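Trorness Bench Cell: open day notes and ordering information

The Trorness bench cell is a table-mounted arm with a two-finger gripper, meant for sorting and placing small parts. It is sold by Cadberg as a complete workstation or as an arm and controller only. This page covers what we showed at the March open day, what visitors asked, and what comes with each package.

The open day ran from 9:30 in the morning until 4. Visitors got a short introduction at the door and then watched the cell on the big screen in the training room, where it ran in the simulator that ships with every unit. The simulator uses the same job files as the arm. A job written there can be loaded at the bench once the table has been measured and the part positions checked.

The job for the day was small-part pickup. Parts lie on the tabletop in no fixed order. The arm starts from a hold position with the gripper pointing straight down, moves over a part, closes, lifts, and goes to the drop point set in the job file.
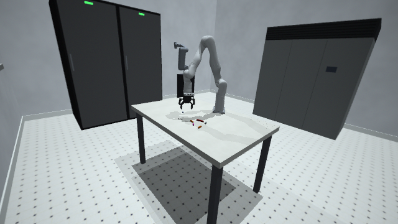

Nieto asked whether the parts have to be laid out in a tray first, because the shop already has three trays for every product and does not want a fourth. They do not. A tray makes the job faster, but the cell will work from a bare table as long as the parts are not stacked or touching along their full length. Parts that touch at one end are usually fine.

The second question we heard a lot was about reach. Reach depends on where the base is bolted. We recommend the far side of the table, away from the operator, so the near edges stay clear for loading by hand. Customers who already own a bench can send us a sketch with the leg positions and we will mark the bolt pattern on it.

Rated figures for the standard package:

Reach from base center: 558 mm
Working height above tabletop, maximum: 437 mm
Payload with gripper fitted: 2 kg
Changeover between saved jobs: roughly 200 seconds

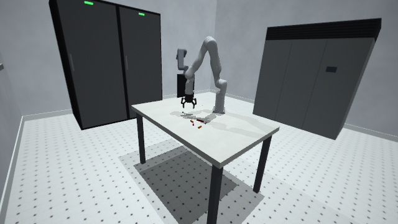
Part size is the thing to check before ordering. The standard fingers are made for short cylinders and sticks that lie flat, and they handle most turned parts without any change. Very thin or very short pieces need the fine fingertips, which are sold as a pair and fit the same mount. We mixed sizes for the demonstration on purpose. The thin red stick and the two small orange cylinders call for different grip widths, and the job file stores a width for each. If your parts differ only in color, one width is enough and setup is shorter.

After lunch we went through how to edit a job. Each step is a line with a position, a grip width and a speed. Lines can be copied, moved or switched off. There is a slow mode that runs at a tenth of normal speed, and we suggest using it for the first pass of any new job. The editor also lets you stop at any line and step backward, which was added in the last update.
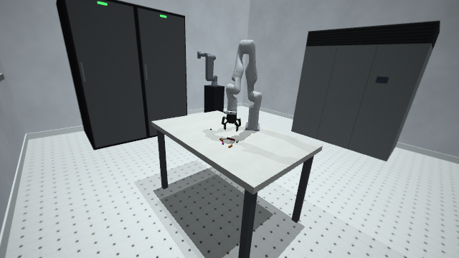 Baltasar Cifuentes wanted to know what happens to a job if the power drops while the gripper is closed on a part. The gripper stays closed. When power returns the arm waits for an operator to confirm before it moves, and the job picks up at the line where it stopped. The operator can also choose to open the gripper and start over.

Package contents

Standard: arm, two-finger gripper, controller, stop button, simulator license, table with bolt pattern drilled.
Arm only: as above without the table.
Aden option: fine fingertips, second stop button, one day of training at your site.

Orders are built in the sequence they are received. The table ships flat with the legs off, and the arm ships in its own crate. Please have two people on hand for unpacking.

The demonstration job file is available to anyone who attended. Send a request through the contact form with the name you signed in under.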